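**Ludetti adds folded paper and thin card pieces to its flat-shape play line**

DRINSTEAD, November. Ludetti, a maker of geometric play materials for preschools and early elementary classrooms, will extend its Villetti line of flat shapes with a set of triangular and angular pieces in orange, yellow and red tones. The set is intended for sorting, matching and simple folding activities at a table or on a hard floor.

The Villetti Angles set contains 33 pieces in two sizes and is packed in a shallow tray with a lift-off lid. Pieces are die cut from coated card and scored where a fold is required. Corners are rounded after cutting. The coating is matte on both faces, which reduces glare under ceiling lights and allows pieces to be wiped with a damp cloth. A printed sheet with 30 outline patterns is included.

Angles replaces the older triangle pack, which was sold only as a refill and did not include scored pieces. Existing Villetti trays will accept the new pieces. The older lids will not close over a piece that has been left folded.

"The main change is the score line," said Intan Siregar, product lead for Villetti. "On the old pack the fold drifted after repeated use and the two faces no longer met. We moved the score inward and changed the depth of the cut. A child can now fold the piece, hold it near the middle and set it down without the edges opening."

Before release, sample pieces were folded and flattened 400 times and checked for splitting along the score. Separate checks covered edge wear, color transfer to light surfaces and grip on smooth flooring. The card weight was increased after the first round. The second round was completed with production stock from the Troncoso plant.

Handling work was carried out on smooth, pale surfaces with no mat. Small angular pieces are harder to pick up from such a surface than from carpet or felt, and the larger of the two sizes was given a slight bevel on one side for that reason. Orange was kept as the lead color because it is easy to find against beige and gray floors when a room is being tidied.

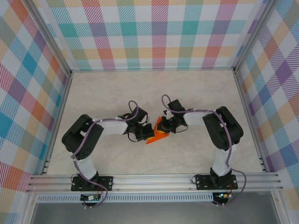 The set will be sold singly and in classroom cartons of 50. Cartons ship flat, with trays nested and lids banded separately. Schools that order by the carton will receive one spare pattern sheet per tray.

Storage guidance is unchanged. Trays should be kept level in a dry cupboard, and folded pieces should be opened out before the lid is replaced.

"Most of the requests we had from teachers were for replacement pieces," said Hilde Geerts, who manages school accounts at Ludetti. "Refill packs for Angles will be available at launch, in both sizes."

Order forms and care sheets can be requested from the Ludetti school accounts desk in Drinstead.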